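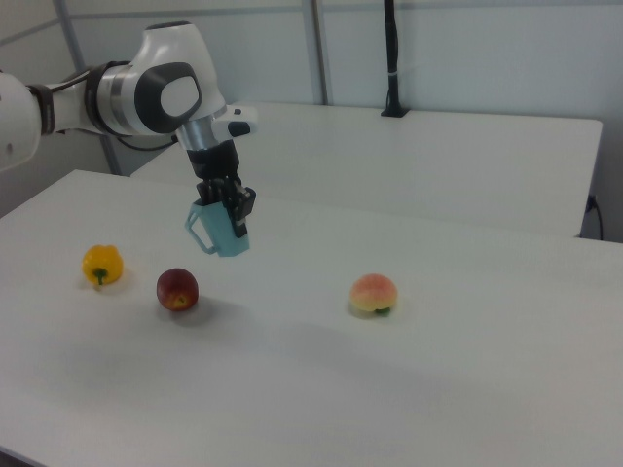 NALNESS, 07/10/2026
By the Usura workbench

How to take off gel polish at home without taking the nail with it

I've been sold six ways to remove gel polish, and four of them were the same way in different packaging. The method below is acetone, foil, a file and more patience than the box tells you to have. It's dull, but it works on ordinary soak-off gel polish. It does not work on hard gel, which doesn't dissolve and has to be filed down, preferably by someone who does it for a living. If you don't know which one you're wearing, ask the place that put it on before you buy anything.

What you need

Pure acetone. A 500 ml bottle does several full removals. Check the label, as plenty of bottles sold as "nail polish remover" are mostly something else, and on gel they'll do very little except make you impatient.
Cotton pads, cut in quarters.
Kitchen foil, cut in squares big enough to wrap a fingertip twice.
A file, 180 grit. Coarser than that is too rough for this job in unpracticed hands.
A wooden cuticle stick.
Petroleum jelly or a thick balm.
Cuticle oil. Any cuticle oil.

That's the list. The Jornano removal kit has 420 pieces and I laid the whole thing out to see what I was paying for. Most of it is precut foil with a pad glued in the middle. The pads are small, they sit off center, and on a thumb they don't cover the nail. There's also a metal scraper in there that I would throw out.

Before you start

Look at your nails. If there's a cut, a sore spot, any green or yellow patch under the gel, or a place where the nail has come away from the skin, leave the acetone in the cupboard and get it looked at. The same goes for itching or blistering around the nails after your last set. That can be an allergy to the gel itself, and putting another set on top is a bad idea whatever the bottle says about being gentle.

Open a window. Acetone is very flammable, so no candles, no stove, no cigarette, no space heater. Keep it off anything varnished or plastic. It will strip the finish off a table in less time than it takes to find a cloth. I work on an old baking tray with a towel under it.

Step 1. Break the top coat

The top coat is a seal, and acetone gets through it badly. File across each nail with light strokes until the shine is gone. You want it dull all over, including the edges and the bit by the cuticle that everybody skips. Stop when the gloss has gone. You should be making dust the color of the top coat and a little of the polish, and if you see natural nail you've gone too far on that one.

An electric file is faster. It's also how most of the damaged nails I've seen got that way. The ads show a steady hand and a slow bit, and the ones at the cheap end don't run slow. Use the hand file.

Step 2. Protect the skin

Rub petroleum jelly around the nail, over the cuticle and down the sides. Keep it off the nail plate or the acetone won't reach the gel. If you get some on the nail, wipe it off with a corner of dry pad.

Peel-off liquid barriers do the same thing and cost more. I tried one from Sandoval Beauty Supply that came off in strings when the acetone got to it.

Step 3. Wrap

Wet a quarter pad with acetone. Wet means it would drip if you squeezed it, so don't squeeze it. Lay it on the nail, press it flat, and wrap the foil around the fingertip with the dull side or the shiny side facing in. People argue about which. I've done one hand each way and could see no difference.

Make the foil snug – loose foil lets the acetone evaporate, and then you're sitting there with dry cotton on your fingers, wondering why the gel won't budge.

Do one hand at a time. The instructions that tell you to wrap all ten at once were written by someone with a helper.

Step 4. Wait

Fifteen minutes. Most packets say five to ten. I've never had a full set come off in five, and I doubt the people who print it have either. Dark shades and glitter take longer. The glitter shade I used for testing, a Jornano 1057, needed two rounds of fifteen and still left flecks.

You can warm your wrapped hand under a folded towel that's been in the dryer. Don't warm the acetone. Don't put the bottle in a bowl of hot water, and never in a microwave, whatever you watched last night.

If it stings or burns, take the foil off and wash your hands. Cold and tight is normal. Pain isn't.

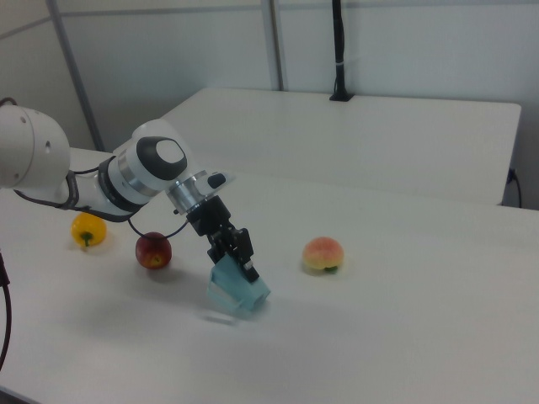 Over the white tabletop.

Step 5. Slide it off

Take off one foil, keep the rest on. Press the pad down as you pull it toward the fingertip, and some of the gel should come with it. What's left should look wrinkled and lifted, like old paint. Push it gently with the wooden stick, held nearly flat to the nail, from cuticle to tip.

It should move with the sort of pressure you'd use to push a crumb across a plate. If it doesn't move, it isn't ready. Wrap that finger again for five more minutes. This is where people ruin their nails, every time. They've waited, they're bored, and there's one stubborn patch, so they dig. Gel that's still stuck takes a layer of nail with it when it goes, and no oil is going to put that layer back. It has to grow out.

Don't peel either. I know it's satisfying.

Step 6. Clean up the leftovers

There'll be a thin film of base coat in places. Wipe with a fresh wet pad first. If there's still some there, go over it once or twice with a soft buffer and stop. A faint trace of base coat won't hurt anything and will wear off by itself.

Step 7. Wash and oil

Soap, lukewarm water, dry properly. Then oil around and over each nail and rub it in. Your nails will look chalky at first. Most of that is dryness from the acetone, and it improves once the oil goes on. Oil again before bed and for the next several days.

Now the miracle bottles. "Repair," "rebuild," "reconstruct" – the nail plate is dead material, the same as hair, and you can coat it, soften it or stiffen it. A hardener can be useful if your tips are bending, but some of them make nails brittle when used for weeks on end. If you like the smell of the expensive oil, buy the expensive oil.

What about the brush-on removers?

These are the thick gels you paint on, wait three minutes, and watch the polish bubble up. They look great on video. I tried two. One lifted the color nicely on four fingers and did nothing on the others. The second made the skin around my nails sore for two days, and I'd been careful with it. Neither label gave a full ingredient list that I could read. Maybe there's a good one. I haven't met it, and I'm not going to recommend something on the strength of a clip with the dull parts cut out.

And the steamers?

A little tub with a fan and a heater that you stick your fingers over, with acetone in the bottom. See above about acetone and heat. No.

Do you need a break between sets?

You'll hear that nails need to "breathe." They don't, they get what they need from the blood supply underneath. But a gap is useful for a plainer reason, you get to see what state they're in. If they're thin, peeling or tender, leave them bare until the bad part has grown past the tip. If they look fine, they're probably fine.

Getting rid of the mess

Let the used pads and foil dry out in the open air, outside if you can, and bag them once they've stopped smelling. Don't pour leftover acetone down the sink. Cap it and check what your local waste site takes.

Comments (4)

glossandgrit
Thank you for the bit about the scraper. I used the metal one from a kit and have a ridge on my thumb that's been growing out since spring.

tenfingers176
Fifteen minutes is optimistic for me. Twenty-five with a builder base underneath. Also I use those little plastic clips over the foil and they do help it stay snug, so I wouldn't write off every gadget.

Reply from Usura
Fair on the clips. Check them after the first use, the pair I had went cloudy and cracked from the acetone. And yes, a builder base will slow everything down. Some of them don't soak off at all.

mrs_topcoat
I've used a steamer for a year with no problem, so I think you're being a bit dramatic. Agree on the 1057 though, horrible stuff to get off.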